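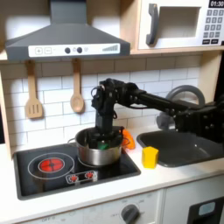
**Tin-yau Shek**
Maps and travel reporter

Drivers heading for Gunemura this September will find the town's newer streets on the Kodico road map for the first time. The update adds 418 streets and lanes, most of them on the eastern side of the river, where maps had shown open fields long after the houses went up.

The online map now covers the whole district at street level, including the villages of Bilyk and Flallen. Until now both appeared only as names beside the main road, and anyone looking for an address there had to zoom in on the satellite view and guess.

Hinata Iwasaki, who led the mapping work, said the road between Bilyk and Flallen had caused the most trouble. It was moved when the new bridge opened, but route planners kept sending lorries down the old track to the ford.

"We had the bridge marked in the wrong place as well," she said. "Both are right now, and the ford is shown as closed to vehicles."

Traffic information is included for route 76 and the Gunemura ring road. It is refreshed every two minutes during the day and less often after 10pm. Smaller roads have no live traffic, though roadworks will be listed when the district office reports them.

Bus stops, car parks and fuel stations can be switched on or off from the menu at the left of the map. Hotels and guest houses are still missing for Flallen and are due to be added later in the autumn.

A folded paper edition has been printed in a run of 600 copies. It is on sale at Gunemura station and the bus office in Bilyk. The paper map leaves out house numbers but keeps the footpaths, which the online version does not yet show.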